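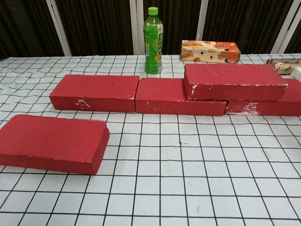
I have come to believe that every house ought to keep a few spare bricks indoors, and I say this as someone whose mother would have been horrified to see one anywhere near a tablecloth. Mine are painted red, a good deep red, and they chip, and I have stopped minding the chips (the paint was the tail end of a can from Sedgate, and I was never going to buy another). They hold the door on a windy September evening, they press flowers, they prop up the short leg of the bookcase. But mostly, I'll admit, I like to sit at the table after supper and lay a little wall, one brick across the gap between two others, the way my grandfather did it. My friend Elīna Vaher came over last Thursday and started moving them about before she had her coat off! Blocks made for children are so light that you hardly feel you've put anything down. A brick makes you use both hands and go slowly, and I think grown people could do with more of that.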